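Editz Mesh Laundry Wrap, White

Okay, so I have been selling this one out of the back room since April and it finally gets its own page! I kept putting it off. It's a plain white piece of open-weave mesh and I wasn't sure how to make anyone excited about that, but people keep asking for it by name, so here we go.

I started using these for my own sweaters. You lay the sweater in the middle, fold the sides over, roll it up and tie the ends, and the whole bundle goes in the machine on gentle. The openings are big enough that the soap gets through fine, and small enough that bra hooks (mostly) stay where they belong. I've also used mine for produce, for beach toys, and once for carrying 19 lemons home from my sister's place in Nesport.

It comes in one size, 90 cm square. I know, I know, centimeters – the maker is Ishida and that's how they cut them. Figure on a yard, minus a hair. One wrap holds a chunky cardigan or 2 thin pullovers. Don't try for more than that, I did and the knot came undone halfway through the spin.

Fabric is 100 percent polyester, hemmed on all four sides. White only for now. I asked about gray and got a maybe.

Folding it is the part that takes a little practice. Mesh is slippery stuff and it wants to crumple up on you, so I pinch one edge, hold the other side still and pull gently until the weave straightens out.
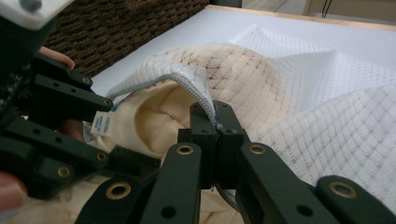 After that I fold it in thirds and then in half, and it fits in the drawer with my dish towels. If you're the type who irons, keep it on the lowest setting and put a cloth in between. I don't iron mine and it's fine.

Kumiko Sakai at the Flivport shop has them on the shelf by the register if you want to feel one before you buy. She's there until six, closed Thursday. Otherwise, add it to your cart and I'll mail it flat in a paper envelope.

Returns are okay as long as it hasn't been washed. Questions about sizing, just use the contact form – I read all of them, usually at night.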